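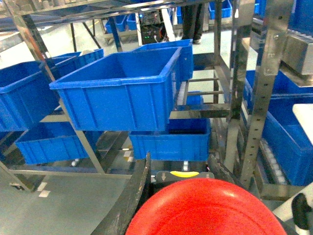
Grotix Tilt-Rack Picking Set

Research equipment for wrist-view crate handling

The Grotix set is a bench-to-floor package for laboratories working on crate and tote handling with a wrist-mounted camera as the main sensor. It was developed at the Plondov test hall alongside the Kos alignment method, and it is supplied with the same mount, software and recorded data used in the published trials. It can be bought complete or as separate items for an existing arm.

What the set is for

Crates on open shelving are a hard case for overhead cameras. Uprights and rails hide the rims, neighboring crates share one color, and a crate that has slid or tipped no longer matches the shelf model. A camera at the wrist gets closer to the rim but loses part of its view to the gripper itself. The set is meant for studying this trade: how much of the crate must be in view before the arm can commit to a grasp, and how far the estimate drifts once the rim passes behind the tool.

The Kos method

Kos estimates crate pose from rim segments only. It does not need a full outline. Each new view is matched against a rim model of known width and corner radius, and the estimate is carried forward through arm motion when fewer than two segments are visible. A fixed mask removes the gripper and the nearest arm links from every image before matching. The mask is made once per tool, with the arm parked in open space, and must be remade if the camera or the tool is moved on its mount.

Steel uprights with hole patterns are handled by a separate filter. In early versions the rows of holes produced false corners, mostly on the side of the rack nearest the arm. The current filter looks for regular spacing along a straight line and drops those points. It will also drop real crate ribs if they run parallel to an upright and have similar spacing. For crates of this type the filter should be set to "narrow".

Trial results

The reference trial covered 3249 approach runs on blue ribbed crates, level and tilted, on multi-level steel racking. Runs were scored on final rim position before contact. Grasp success was not scored, and the figures should not be read as pick rates.

Median rim error at the end of the approach was 7 mm with the gripper mask on. Roughly 1670 of the runs included at least one stretch with the rim fully hidden. Error in that group was higher, and nearly all of the largest errors came from crates tilted toward an upright. Level crates on the lower shelves gave the most repeatable results. Empty and part-filled crates were logged separately. The method makes no use of crate contents.

Runs with a second person walking in the background were kept in the data. Background motion had no measurable effect on level crates. No claim is made for tilted crates, where the number of such runs was too small.

Supplied items

Wrist camera mount with two cable clips
Short-focus color camera, fixed lens
Camera cable, arm length to be stated with order
Tool mask utility
Kos alignment software, source and compiled
Reference trial data with arm positions for each image
Rim gauge for entering new crate types
Printed setup sheet

The arm, gripper, racking and crates are not included. Racking may be any open type with at least one clear side. Closed-back shelving has not been tested.

Setup notes

Mount the camera so that the gripper takes up no more than a third of the image. More than this leaves too little rim at the end of the approach. Tighten the mount before running hand-eye calibration and mark both halves with paint pen, so that slip can be checked later. Repeat calibration after any collision, including light contact with a shelf rail.

Enter crate width, length, rim thickness and corner radius from measurement. Catalog dimensions are often given at the outside of the ribs and will shift the estimate. Worn rims should be measured in more than one place.

Shiny steel near the camera can wash out part of the rim. Use fixed exposure. Automatic exposure changes during the approach and breaks matching between views.

Known limits

Round containers are not supported. Crates nested inside each other are treated as one crate. The carried-forward estimate is dropped after 2 seconds without a visible rim, and the arm is told to stop. This limit can be shortened but not extended in the compiled version.

Ordering

Sets are assembled in Sornau and shipped with the current software. State the arm model, tool flange pattern and cable length when ordering. Mounts for flanges outside the standard list are made to drawing and add to the lead time. The trial data can be requested without hardware by research groups.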